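My Pre-Flight Checklist for Old Console Setups (with way too many comments)

So I run the retro room at the Wurkham game weekend every June, and before we let anyone near a controller I go through this list. Selina Prantl wrote the first version years ago on the back of a pizza menu and I've been adding to it ever since. Feel free to steal it for your own game room! Comments are mine unless I say otherwise.

1. Wall outlets and power strips
Checked: yes
Comments: One strip per station, no strip plugged into another strip. I know, I know, you always end up one socket short. Last year I had the Kerkine racing cabinet and two TVs on the same circuit and we lost the whole left side of the room right in the middle of a semifinal. This year the cabinet gets its own outlet by the door.

2. Power bricks
Checked: yes, one pulled
Comments: Read the voltage on the label AND on the console, every time, even if they came out of the same box. Imported consoles go on a shelf of their own with a strip of red tape. I pulled one brick that buzzed when I held it to my ear. It might be fine, but it's going in the recycling anyway.

3. Tube TVs
Checked: yes
Comments: Two people to lift, always. Screen side toward your chest, and shoes on please (Damian, this means you). Once it's down, give it a gentle push from behind. If it rocks, it goes on a lower table. We don't open the backs at the event for any reason, not even to fix a wobbly picture. Yao-tsung Fu does that at his own bench and he's the only one of us who's trained for it.

4. Controller cords
Checked: needs another look
Comments: Run each cord through your fingers from plug to pad and feel for splits. I found a bad one at station 5, right where it goes into the pad, so that's bagged and tagged. Cords across the walkway get taped down flat along the whole length, because little bits of tape every foot or so just make little tunnels for toes.

5. Vents and dust
Checked: yes
Comments: A hand's width of air on every side. No stacking a console on top of another console, even though it looks great in photos! I switch each one on for half an hour in the morning and then put my palm on top. Warm is OK. If I want to take my hand away, it goes off and stays off.

6. Memory cards and saves
Checked: mostly
Comments: OK, not safety in the strict sense, but try telling that to Xóchitl Ocampo, who had 1,113 hours in Wombridge Chronicles on a card that somebody formatted to make room for a golf game. Personal cards stay home now. The house cards have labels, and I back up the long role-playing saves the night before.

7. Flashing light notice
Checked: yes
Comments: Printed big, at the entrance and again next to the shooters. Regula Imhof asked for a second one at kid height, and she's right, so I made one. The worst offender is the final boss in Berchtold's Tower, so that game stays in the corner with the screen facing the wall side.

8. Tabletops
Checked: yes
Comments: Wipe down, feel the edges for splinters, lean on each corner. Drinks go on the side shelf only. I'm strict about this one and people grumble and I don't care - soda in a cartridge slot is a miserable afternoon with cotton swabs.

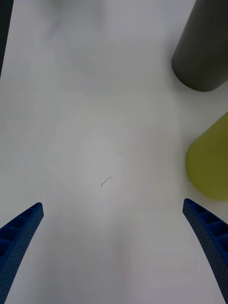
9. Way out
Checked: yes, after moving a beanbag
Comments: Both doors open all the way, and the aisle is wide enough for a wheelchair the whole length of the room. Beanbags creep! Check again at noon and again before the evening tournament.

10. Shutting down
Checked: to do tonight
Comments: Consoles off first, then TVs, then strips at the wall. Discs out of the drives. I walk the room once with the lights off to spot any little red LEDs still glowing.

Still open: replacement pad for station 5, more floor tape, and Damian Danzer has my good flashlight.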